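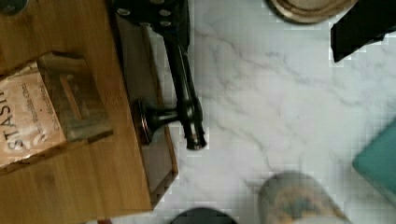 *Fig. 1. Bamboo tray with a box of Stash tea, on the marble counter.*

**Setting Up a Tea Tray – Session 4 handout**
Home Hospitality, short course. Instructor: Weidong Bai

Welcome back! Tea is my favorite session of the whole course, so please come hungry for details (and bring your own mug if you hate our white ones, I won't be offended).

## Start with the tray

Look at the raised rim in Fig. 1. A rim keeps a box or a spoon from sliding off when you turn a corner with your hands full, and I'd pick a rimmed tray over a flat board every single time. This one is bamboo, a lovely warm honey color, and it has a recessed compartment along one side. I love a compartment! Long thin things can live there: stirrers, honey sticks, a folded napkin if you roll it tight.

Bamboo care, for those who asked last time:

- Wipe with a damp cloth, then dry right away.
- Never soak it, and keep it out of the dishwasher.
- Rub in a little food-safe mineral oil when the surface starts to feel rough. I do mine in April, with the cutting boards.

## Marble

Beautiful, and fussier than people expect. Lemon juice will etch it, and black tea can leave a ring if it sits. So the lemon dish goes on the tray, the pot goes on the tray, and drips get wiped up while you're still chatting. Seal the stone if the maker recommends it – a drop of water that soaks in and leaves a dark spot is your hint that it's time.

## Choosing the tea

For a mixed group I put out one black, one green, one herbal and one spiced. Chai is the one people get excited about, and it takes milk beautifully. Try it this way at home:

1. Warm the mug with hot water and pour it out.
2. One bag, 8 ounces of boiling water, lid or saucer on top.
3. Steep for five minutes, longer if you're adding a lot of milk.
4. Warm milk last, then sugar to taste.

Boxes can stay as boxes at a family table. For a bigger crowd, stand the bags upright in the compartment so guests can read the tags. With 40 guests I'd run two trays, one at each end of the counter, and refill from the pantry.

## Practice for next time

Work in pairs. Lay out a tray for four people using whatever is in your own kitchen, carry it across the room, and set it down without anything shifting. Write down what moved! Pairs using the course trays can borrow the Kullska or the Pletia from the shelf in room 422. Please bring them back dry.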